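Hi all, and thanks for the kind notes about the March newsletter!

I've been going back and forth over the choir's trip to Drokcombe, and I think the later bus suits most of us.

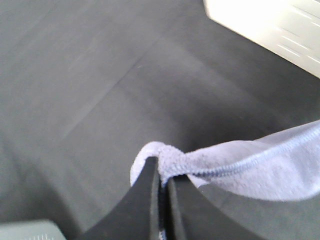
It leaves Zurnbridge at 2, which gives the altos time for lunch.

1. Bring your own folder.
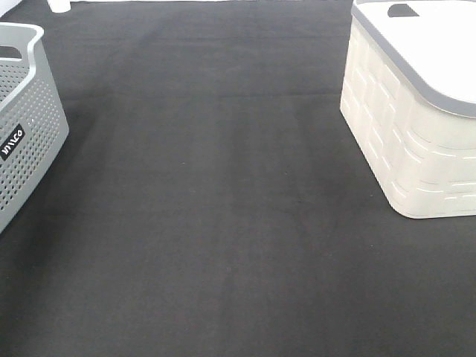

2. Black shoes, please, comfy ones! 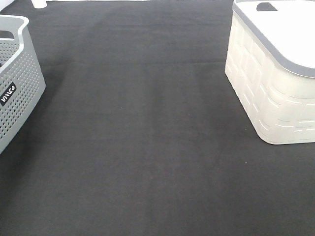
Mawar Nasution wrote:

> Is the hall still 438 Hamdan Road? I'd love to walk over early and warm up.

It is, Mawar, and do come early, the side door will be open.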